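4.3. Desarrollo de la demostración en la jornada de puertas abiertas

La tercera fuente de datos del estudio procede de la jornada de puertas abiertas del centro de Irkadau, celebrada un domingo. A diferencia de las dos series de laboratorio descritas en 4.1 y 4.2, aquí los objetos los elegía y los colocaba el público. El equipo se limitó a vigilar la celda, a anotar los resultados y a responder preguntas. Asistieron 177 personas, en grupos que entraban cada media hora desde las diez de la mañana.

El montaje fue el mismo que en 4.2, con un brazo industrial y una herramienta de vacío de ventosas pequeñas que trabaja sobre una cubeta metálica abierta. La cubeta se apoya en una mesa de madera clara y se sujeta con una pinza de resorte en una esquina. La mesa lleva marcas de cinta azul que se conservaron de la serie anterior y que no se movieron durante la jornada. La mangueta y el mazo de cables siguen el exterior del brazo hasta la muñeca, donde forman un lazo amplio. Este tendido deja espacio para la rotación de la herramienta, pero oculta una parte de la cubeta según la postura, y la colocación de los objetos cerca de la pared izquierda fue la que más comentarios recibió de los asistentes (véase la figura 6).

El planificador fue la versión de Droseck empleada en 4.2, sin reajuste de parámetros. La selección del punto de contacto corrió a cargo del módulo Ashour, que propone un punto por objeto y lo descarta si la normal estimada se aparta demasiado de la vertical. No se entrenó con ninguno de los objetos de la jornada. El límite de velocidad se redujo respecto al laboratorio por exigencia del servicio de prevención, de modo que los tiempos de ciclo de esta serie no son comparables con los de la tabla 3 y no se incluyen en ella.

A cada grupo se le ofrecía una caja con objetos domésticos y juguetes de plástico. Un visitante escogía varios y los dejaba en la cubeta con el brazo detenido y el operador en el mando. Solo se pedía que ningún objeto sobresaliera del borde. Una vez despejada la zona, el operador lanzaba el ciclo y el sistema intentaba extraer los objetos hasta vaciar la cubeta o hasta acumular tres fallos seguidos. Thabiso Swanepoel manejó el mando durante toda la mañana y registró cada intento en la hoja común, con la clase de fallo cuando lo hubo.

Se contabilizaron 645 intentos. De ellos, 67 terminaron en fallo, y en 13 casos el operador detuvo el ciclo de forma manual. Las paradas manuales se cuentan aparte y no figuran entre los fallos, dado que en casi todas el brazo no había llegado a tocar el objeto. Seis se debieron a que un visitante cruzó la línea del suelo; las demás, a una trayectoria que el operador consideró demasiado próxima a la pared de la cubeta.

Los fallos se concentran en dos situaciones. La primera es la de piezas con huecos o relieves en la cara superior, en las que una de las dos ventosas no cierra. La segunda es la de objetos curvos apoyados contra una pared, donde el módulo Ashour propone a menudo un punto demasiado alto. En la serie de laboratorio esta segunda situación era poco frecuente, porque los objetos se vertían desde una bandeja y caían hacia el centro. El público, en cambio, tendía a repartirlos por los bordes. Varios visitantes reconocieron que buscaban la posición más difícil, y en los últimos grupos esto se convirtió en una especie de competición.

El fondo metálico de la cubeta, rayado y con reflejos, no se cubrió. En las pruebas previas de Osamska se había usado una lámina mate para evitar lecturas falsas de profundidad, y se decidió prescindir de ella con el fin de mantener las condiciones de 4.2. El registro contiene algunos puntos propuestos sobre el propio fondo, todos ellos descartados por el filtro de altura antes de mover el brazo.

La figura 6 muestra la celda durante la jornada, con las dos ventosas de la herramienta justo encima de una pieza amarilla de cuatro compartimentos y otros objetos repartidos junto a las paredes.
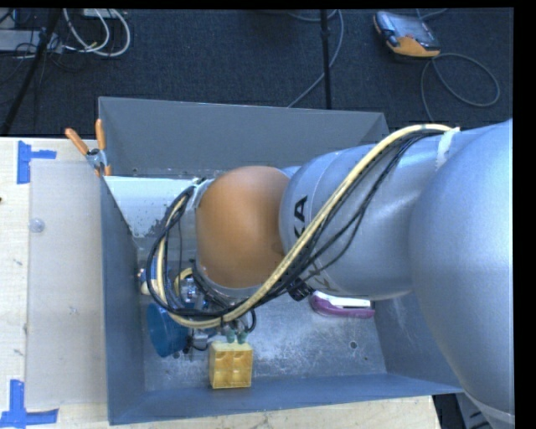
En cuanto a las preguntas del público, las más repetidas se referían al peso máximo admisible y a lo que ocurre si se interrumpe el vacío. Las respuestas se anotaron de manera informal y no se han analizado.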